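Butter layers keep melting into the dough, what am I doing wrong?
Vemby Bakers Board > Laminated Doughs > Croissants and Danish

mapleporch
Posted December 7, 2021

Hi everybody, I've been reading here since August and finally made an account because I'm stuck and my husband is tired of hearing me talk about butter. I've made croissants four times now. They taste lovely, and the neighbors certainly aren't complaining, but when I cut one open it looks like a dinner roll inside. No honeycomb at all, just soft bread with a shiny crust, and a puddle of butter on the baking sheet big enough to fry an egg in.

I use all-purpose flour, whole milk, and the ordinary store butter in sticks. I do 3 letter folds, with 18 minutes in the fridge between each (the recipe card came from my aunt and that's the number on it, don't ask me why). Then I shape them and proof them in the oven with just the light on and a pan of hot water on the rack underneath. Any advice is welcome, even if it's blunt!

tillie_bakes
Welcome, mapleporch! So glad you stopped lurking. I would bet a good rolling pin that it's the pan of hot water. I did the very same thing for a whole winter, and I couldn't understand why everything leaked, and then I put a cheap thermometer in there and it was well over what butter can stand. It was melting before I ever turned the oven on. Take the hot water out, cover the tray loosely with plastic, and let them take as long as they want on the counter. Mine like to wobble when I shake the tray a little, and that's when they go in.

Gus in the Pines
I'm going to disagree with Tillie, though I do it with affection. A warm proof will give you the puddle, yes. But no honeycomb at all, four times running? I think the damage is being done at the rolling stage. Eighteen minutes is awfully short unless your fridge is a cold one. The outside of the dough feels firm and the middle is still soft, so when you lean on it with the pin the butter just smears into the flour. I give mine close to an hour between folds and I go do something else. Last weekend I cleaned out the entire hall closet on one batch.

mapleporch
Oh dear, I think it could be both. I don't own a thermometer for the oven, only the meat one. And now that you mention it, Gus, the last fold always feels kind of greasy under the pin and I've been adding flour to make up for it.

tillie_bakes
Greasy under the pin is a point to Gus, I'll give him that. I still say ditch the water.

Lama Khalaf
May I put in a word for the butter itself? Store sticks have more water in them than the European kind, and they go from hard to mush with hardly anything in between. I switched to Løken, in the gold paper, and the very first batch rolled out like a sheet of leather. It costs more, I know, but you only need the one block. Let it sit out until you can bend it without it cracking, then pound it flat between two sheets of parchment.

Gus in the Pines
Fancy butter is nice and I won't turn it down, but I learned on the plain sticks and so did my mother. I wouldn't want a new baker thinking she has to spend her way out of this.

Lama Khalaf
Nobody has to! I only say it made it easier for me, and I am not a patient person. Once you have the feel for it, go back to sticks by all means.

oldstovejoe
Bread flour for me, or half and half. All-purpose tears on the last fold if you've got a heavy hand like mine. Also cut the batch down while you're learning. I used to make 12 at a time and now I make six, and it all fits on one shelf of the fridge so I'm not leaving half of it out while I fuss with the other half.

mapleporch
You are all so kind. New plan: an hour between folds, no hot water, half bread flour, and a block of the good butter just this once. I'll report back after the next try. If it fails I'm making bread pudding and pretending I meant to.

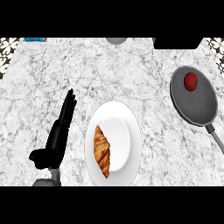

tillie_bakes
Bread pudding is never a failure in my house, and stale croissants make the best one there is. Chill the shaped ones for a few minutes before they go in the oven, too, I forgot to say that earlier. And do come back and tell us how the middle looks, even if Gus ends up being right.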